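The Slow Return of the Todgate

A town of mills and ferries is learning to live beside its river again

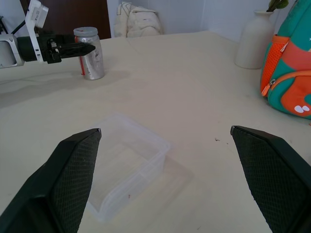

Why was the town of Shirima built on the inside of a river bend?

The inside of the bend offered a shallow, gently sloping bank where flat-bottomed boats could be pulled ashore. The outer bank was steep and wore away each spring, so the first landing, and later the first streets, were laid out on the opposite side.

The Todgate River rises in a belt of low, wooded hills and runs 123 miles before it joins a larger stream on the coastal plain. For most of that distance it is narrow and quick. Only in the last stretch, below the falls at Loteck, does it widen enough to carry boats of any size. Shirima stands at the upper end of this navigable section, and its history has been shaped by that position. Goods coming upriver had to be unloaded there, and timber and grain coming down from the hills had to wait there for a boat.

The first permanent settlers operated a ferry and a small trading house. Within a generation the landing had a church, a tannery and two inns. A sawmill followed at Loteck, where the river drops 11 feet over a ledge of hard gray rock, and the road between the two settlements became the busiest in the district. Portions of it survive under the present Mill Road, and the old stone gutters can be seen where the pavement has worn thin.

Prosperity brought the river under heavier use. Mill owners built six dams on the Todgate and its main tributary, Climura Creek. The dams provided steady power, but they also held back gravel and blocked the spring run of shad that had fed the town in its early years. By the time the railroad arrived, the fish had all but disappeared from the upper river. The railroad then took the freight as well. The landing at Shirima, once crowded from April until the first ice, was used mainly for storage, and the warehouses facing the water were given new entrances on the street side.

Glória Barros, a historian who has studied the town's property records, regards those doors as the clearest evidence of the change. "The river frontage had been the most valuable land in Shirima," she says. "Within a few decades, owners were describing it in their deeds as the rear of the lot."

For much of the last century the rear of the lot was where the town put what it did not wish to see. Coal yards, a gas works and a municipal dump occupied the bank in turn. A flood wall, completed after a severe spring flood, closed off the remaining view. Residents who grew up in that period recall crossing the bridge daily without ever having stood at the water's edge.

The present effort to reopen the river began upstream. The mill at Loteck had closed, and its dam was in poor repair. Engineers concluded that removing it would cost less than rebuilding it. Four of the original dams have now been taken out, and a fifth, at the mouth of Climura Creek, has been lowered and fitted with a stone ramp that allows fish to pass. The sixth still supplies water to the town and will remain.

Rodrigo Moreira, a river engineer who advised on the removals, cautions against expecting the Todgate to resemble its earliest maps. The gravel released from behind the dams has formed new bars and shifted the main channel toward the eastern bank. "A river does not go back to an earlier line because we have found it drawn on paper," he says. "It works with the slope and the material it has today." Willows have taken hold on several of the bars, and two have become low islands that go under water only in the highest flows.

On May 23, 2023, the town opened a gate in the flood wall at the foot of Ferry Street, giving the public access to the old landing. The granite blocks at the waterline were cleaned and reset in their original order, using the masons' marks cut into their sides. Iron mooring rings remain in a number of them. A path runs south from the landing along the former rail bed and ends, for the present, at the fence of the old gas works, where the soil is still being treated.

Ownership of the land beyond that fence is divided, and discussions over an extension of the path have been long. The town council expects to consider a revised route next year. In the meantime, the ferry steps have come back into use by rowers, anglers and, on summer evenings, families who bring their supper down to the water. Shad have been recorded as far upstream as the ledge at Loteck, where the outline of the mill foundation can be traced in the rock when the river is low.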